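My project was on how small towns report shoplifting and store theft, and wow, I did not expect to get so into police logs! I read 287 entries from the Drirkov weekly log, all from June.
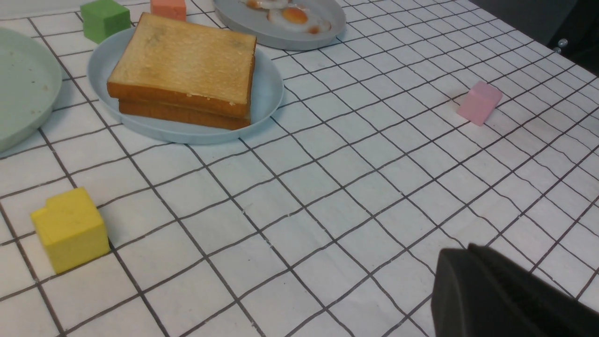
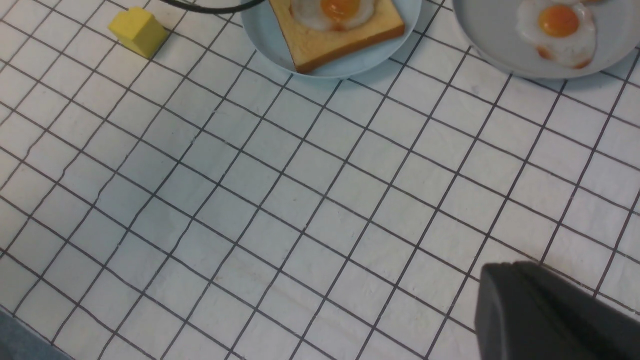
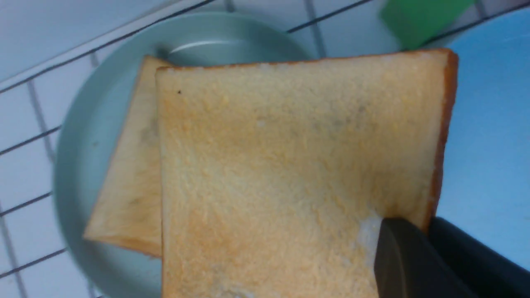
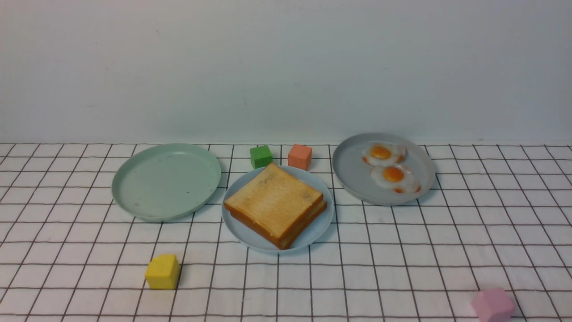
Plates and bread on the grid-pattern surface, first and third pictures.

Only 50 entries were thefts, and 13 of those named a store (mostly Dindance, the discount place). Arrests came up in 12. I'd like to try the Sayegh log next.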